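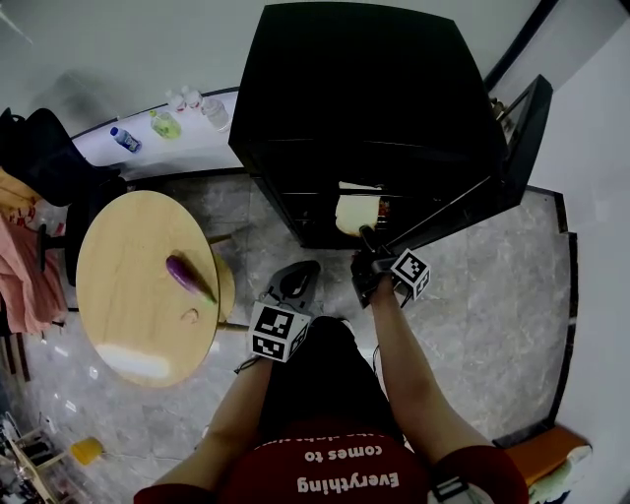 Fall walk-through, break room and kitchenette, Halvorsen building. Done 19th October, me with the clipboard and Araceli Barajas with the flashlight and all the good opinions. Boxes first, grumbling after each one.

- [x] **Extinguisher by the back door.** Needle in the green, pin in, tag signed in June. Somebody hung an apron on it again! I moved the apron to the hooks.
- [x] **Smoke alarm.** Pressed the button, it screamed, we both jumped. Fresh battery went in anyway.
- [ ] **Outlet left of the sink.** The test button doesn't trip it. Tape over it, note on the tape, and please don't peel the tape off for your phone charger (you know who you are). Work order 487 is in with Jomix.
- [x] **Microwave.** Door shuts snug, seal wiped down, plug and cord fine. Crumbs though - so many crumbs. If you warm up bread, give the inside a quick wipe when you're done.
- [x] **Refrigerator.** 38 on the little thermometer, good. I tossed 11 yogurts and I'm not sorry.
- [ ] **Coffee maker (the Erkar).** Cord is getting stiff where it goes into the base. Works okay, but I'd like it swapped before winter. Araceli says it has been like that forever and I'm fussing. Maybe I am! Leaving the box open.
- [x] **Floor.** No lifted tiles, no wobbly edges. The mat at the sink curls up at one corner, so I flipped it over and we'll see if it behaves.
- [ ] **First aid kit.** Short on the medium bandages and the burn gel is expired. Plarnico order goes in this week, and I'm adding two boxes of gloves while I'm at it.
- [x] **Exit path.** Clear, some 5 feet wide at the tightest spot by the recycling. Keep the flattened boxes behind the line, please.
- [x] **Cabinet under the sink.** Dry. Bleach and ammonia cleaner were sitting side by side, which made me say a word. The bleach lives in the hall closet now, top shelf.

Three open boxes, same as in June, only different ones (the drippy faucet is finally fixed, hooray). I'll check the outlet again once Jomix has been by, and initial it on this same sheet so we don't end up with a second copy floating around like last time.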